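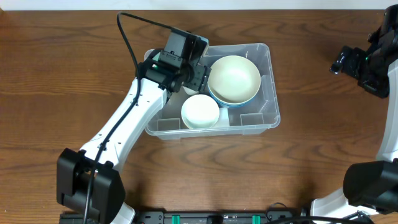 Left arm at the dish bin, fingers beside the rim of the large bowl. Right arm held clear of the bin.

How to hand a dish-sorting shift over to a two-arm station

Posted January 8, 2018 by Ieuan Mathias

We put the first station in at the Incombe kitchen in September. It serves over 300 lunches a day. These are the steps we now use at each site, and most of them concern the staff.

1. Talk to the dish room crew before the equipment arrives. Tell them which tasks are moving and which are staying. At Incombe, bin unloading moved. Scraping, pot washing and the final check stayed with people.

2. Write the new job down. The person who used to unload bins is now the station attendant. Put the title, the hours and the pay on paper and have the supervisor sign it. At Hiebert we left this until the second month and had to redo the schedule twice.

3. Load the bin for the arms. Bowls can be nested, but put the larger one on top where the fingers can reach the rim. Smaller bowls go beside the stack. Keep the table in front of the bin clear.

4. Train two attendants per shift. Our training takes 27 minutes and covers the stop button, clearing a dropped dish and restarting. Let each person stop the arms and start them again several times.

5. Keep a paper log by the station. Write down every stop and what was in the bin. Incombe logged 249 stops in the first month, mostly for bowls stuck together – the crew fixed that themselves by changing how they stack.

6. Review the log with the crew every other week. Attendants get less lifting but more standing in one place, so rotate them with the pot sink. Ask about the noise too.

If a site runs short-handed, go back to unloading by hand for that shift. Do not ask one person to cover the station and the pot sink together.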